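Opinion | Home & Living

Let the Guest Room Go 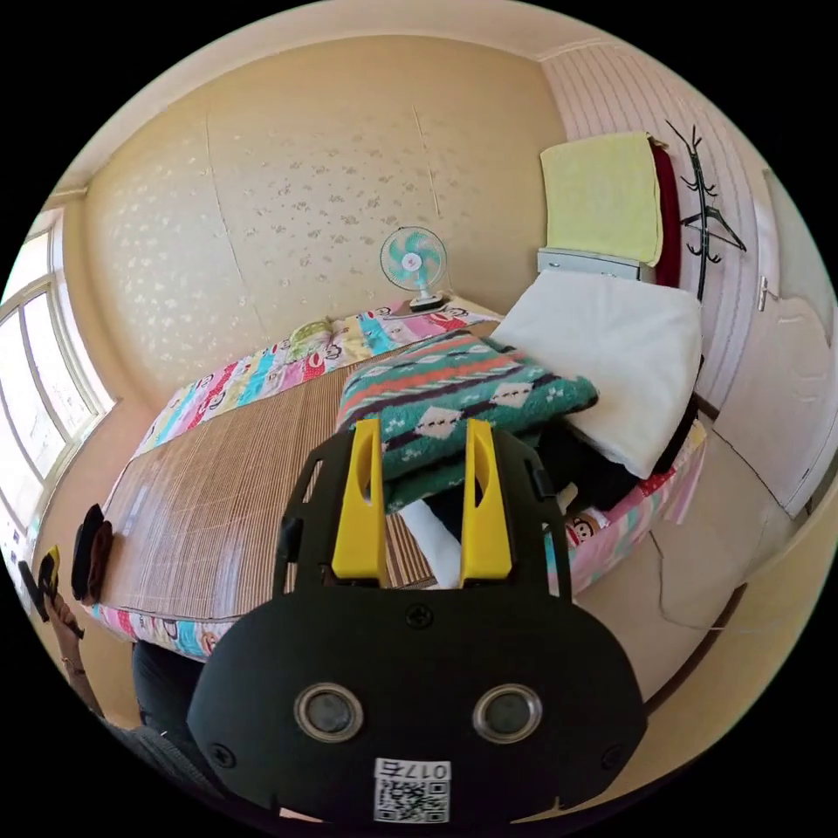

Siamak Rahimi wrote to me after my last column to say that I was wrong about spare rooms, and that a house without one is a house that has stopped expecting company. He grew up with an uncle or a cousin asleep in every corner, he said, and when he bought his own place in Plukthorpe the first thing he furnished was a bedroom for other people. He asked me to think it over before I wrote on the subject again.

I have thought it over, and I still believe most households that keep a guest room should give it up.

My own house had one for years. It held a double bed, a dresser with empty drawers, and a lamp I bought for it specially. My sister used it at Thanksgiving. A friend from college used it when his flight was canceled. In between, the door stayed shut and the heating vent stayed closed, and I vacuumed in there before people came. One January I went in to look for a suitcase and found that a window had been open a crack since the fall. The sill had swollen and the paint had come off in strips. I had been living on the other side of the wall the whole time.

The house is 1147 square feet. The guest room took a good share of that, and I was working at the kitchen table and clearing my papers away every evening so that we could eat. My two children shared a bedroom and fought about the light. I don't think we were unusual. Walk through any street of modest houses and you will find families squeezed into part of the building they pay for, with the best-kept room in it set aside for someone who lives in another state.

People defend this by talking about hospitality, and Rahimi's letter did it well. But look at the house he described from his childhood. It had no guest room. His uncle slept on the living room floor on a folded quilt, and his cousins slept across the foot of somebody's bed. The guests came because they were wanted and because no one made a fuss over where they would lie down. If anything his letter makes my case for me.

A guest room can even get in the way of having guests. Once you have one you start to feel it should be nice. You put off inviting people until the mattress is replaced, or until the boxes are moved out, and there are always boxes. Hamidreza Mazandarani, who lived next door to us for a long while, hosted more overnight visitors than anyone I have known, in a two-bedroom apartment. He kept bedding in the hall closet and an air mattress that leaked. By morning you were on the floor, more or less. People kept coming back, me included, the week our pipes were being replaced.

There is the matter of money, too. I am not going to pretend that I can put a price on every square foot, but anyone can do the sum for their own house. Take what you pay each month, divide it by the number of rooms you could reasonably sleep or work in, and multiply by 12. Then count the nights the spare bed was used last year. When I did it, a decent hotel came out cheaper, and I could have paid for my sister's room and taken her to dinner. She told me later that she would have preferred it. The bathroom in our house is next to the kitchen and she is a light sleeper.

I will grant the exceptions. If your parents are old and stay for weeks at a time, they need a door that closes and a bed at a sensible height. If you have a grown child who may be coming home, or a family spread over two countries, the room is in use even when it is empty, in the sense that you'd be in trouble without it. People who live an hour from the nearest motel have a different problem from mine. I also know that some people simply have more rooms than they need and can't do anything about it short of moving. I am talking about the rest of us, who have a child doing homework on the stairs.

What should the room be instead? I would say whatever the household has been doing badly somewhere else. Ours became a bedroom for my older daughter. A couple I know from the Skandau Street library turned theirs into a sewing room, which they had talked about for 20 years. Another family took out the bed and put in nothing at all, and their boys wrestle in there when it rains. I like that one best. It costs nothing, and the noise is in one place.

The bed itself is the hard part. People hold on to it long after they have stopped believing in the room. I sold ours for $700 with the dresser, to a young man who came on a Thursday with a borrowed truck and no rope. I had expected to feel bad about it. What I noticed was the carpet, which was a much darker green where the bed had stood, and I had forgotten that we chose that color.

Builders could help. New houses are still drawn with a fourth bedroom marked "guest" on the plan, and buyers stretch their loans to get it. A wider hallway with a deep closet would serve most visitors just as well. So would a living room with a door on it. My grandparents' house had a pair of sliding doors between the front room and the dining room, and you could close them and sleep a family of four in there without disturbing anyone. Those doors were taken out by later owners to open the place up.

I wrote back to Rahimi and told him most of this. He answered that his spare room has been slept in five times since spring and he has no plans to change it. Five is more than I managed in my best year. He also said I would be welcome to stay, and that the bed is a good one. I'm going in the new year, and I have offered to sleep on the couch.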